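I'll say it: skip the bus tour to the ruins at Muneo. We paid for the big coach once and got 4 hours of traffic for forty minutes of old stones! Take the slow boat from Famik instead. It's cheaper, you can smell the river, and you climb the 232 steps before the crowds show up (bring water, trust me).

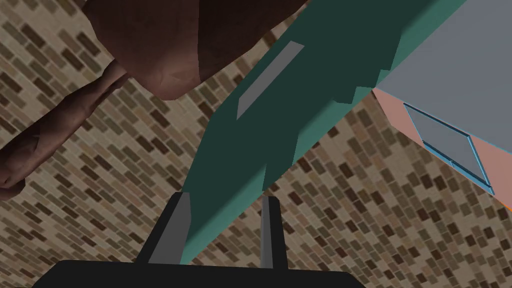

And stay the night if you can. The village gets so quiet after dark, and I slept better there than I have since August.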